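Quince Weekend Is Back in Boltcombe, and I'm Bringing a Bigger Cooler

10/30/18

If you've been waiting for quinces, wait no more. The Gwynne orchard opened its gate stand on Saturday and I was there before they'd even put the sign out (I had coffee, I was fine). They've picked 339 pounds so far, which the woman at the scale told me is a good deal better than last fall, when a late frost took most of the blossom on the low side of the hill.

Price is $2 a pound if you bring your own bag and $3 if you don't. Cash only, same as ever, and the drawer was already short on ones when I got there, so bring small bills if you can.

For anyone new to quinces – they look like a lumpy yellow pear, they smell like heaven, and you do not want to bite into one raw. I did it once as a kid on a dare and my mouth still remembers. Cook them low and slow with sugar, though, and they go from pale to a deep rosy color, and the whole house smells like roses and apples.

The big news is the cooking day. Grukau, the little preserves kitchen over in Dastport, is running a quince paste workshop this Saturday from ten until early afternoon, with room for 50 people. They're splitting everybody into two groups, one at the stoves and one at the peeling tables, and then swapping halfway. You go home with a slab of paste and a jar of jelly. I signed up within the hour and you might want to do the same, because the spring strawberry class filled up in two days and I heard about it for weeks from people who missed out.

What to bring: an apron, a sharp peeler you like, and a shallow dish for your paste. I used a loaf pan last time and it took forever to set in the middle, so go shallow! Lemons and sugar are covered. Wear long sleeves, too. Quince paste spits when it gets thick, and I have a little scar on my wrist from the year I thought a T-shirt would do.

Parking in Dastport is still a mess with the bridge work, so use the lot behind the feed store and walk over. 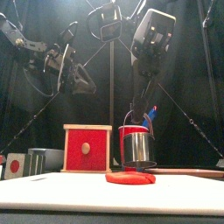

If you can't make it Saturday, the gate stand in Boltcombe will stay open on weekends until the fruit is gone. The kitchen is also taking orders for finished paste, with pickup in January. I know that sounds like a long way off, but it keeps beautifully and I think it tastes better after it's sat a while. Slice it thin and put it on toast with a salty cheese. My sister-in-law melts hers into the gravy for roast pork, and I made fun of her right up until I tried it.

One more thing for the jelly crowd: save your cores and peels. That's where most of the pectin is, and if you tie them up in cheesecloth and drop them in the pot you won't need to buy any. Ask at the scale for the slightly green ones, as they set up firmer. There was a whole crate of them sitting off to the side on Saturday and everyone was walking right past it to get to the yellow ones.

Sign-up sheet for the workshop is at the gate stand, or you can call the kitchen any weekday before four.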